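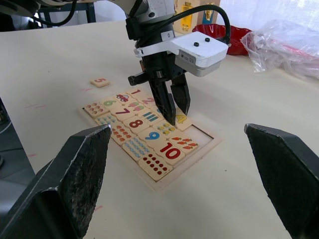 Number puzzle station at the Verlow open day, with the 5 tile lying on the table.

Workshop Tips from the Verlow Robot Open Day

Verlow opened its automation lab to the public on a Thursday in August. The puzzle station used two arms on a white tabletop and a children's wooden board that pairs number tiles with picture tiles. The staff answered setup questions between runs. Most of what they said applies to any bench where small parts go into tight recesses, with or without a robot. My notes follow, sorted by subject.

Holding the work

A light wooden tray slides when a tile is pressed into it off center. Put a square of rubber shelf liner under the tray and press down on all four corners before starting. Double-sided tape holds better but pulls fibers out of bare wood. If tape is needed, put painter's tape on the wood first and stick the double-sided tape to that.

The board does not have to be square to the table edge. It does have to stay at the angle it had when the job was set up. Mark two adjacent corners with pencil or a strip of low-tack tape.

Parts that stick

Wooden tiles swell in humid weather. Sand the edges only, never the face, with 400 grit on a flat block. Take 2 strokes per edge, then test the fit. A tile should drop in under its own weight and lift out without prying. Clean the recess with a dry brush before deciding that a tile is too large. Crumbs in the corners give the same symptom.

Paste wax on tile edges is fine for hand use. The lab does not use it, as the residue transfers to the gripper fingers and reduces grip.

Gripper and clamp tips

Pointed fingers reach into a crowded tray better than wide jaws, but they load a small area and can dent softwood. The same is true of tweezers and needle-nose pliers. Fit heat-shrink tubing over the tips, or wrap them with one layer of cloth tape and replace it when it turns glossy.

Scuffs on a finger are cosmetic until they reach the contact face. Run a cotton ball along the face. If it snags, dress the spot with a fine file.

Cables

Leave a wide loop wherever a cable crosses a moving joint. A tight bend fails first at the connector. Move the joint slowly through its full travel by hand, power off, and watch the loop at both ends. The same check works for a swing-arm lamp or a sewing machine pedal cord.

Table surface

A pale, matte top makes small parts easy to find. Faint pink marks from markers usually come off with rubbing alcohol on a white cloth. Test a corner first. Wait 20 minutes before putting bare wood back on the surface.

Keep loose pieces flat, face up and clear of the tray border. Bowls, bags and other toys go to the back of the table, outside the reach of the arms.

Storage

Store the tray flat with all tiles seated. Standing it on edge lets the tiles fall out and chips the corners. A wide rubber band around a sheet of cardboard and the tray is enough for travel.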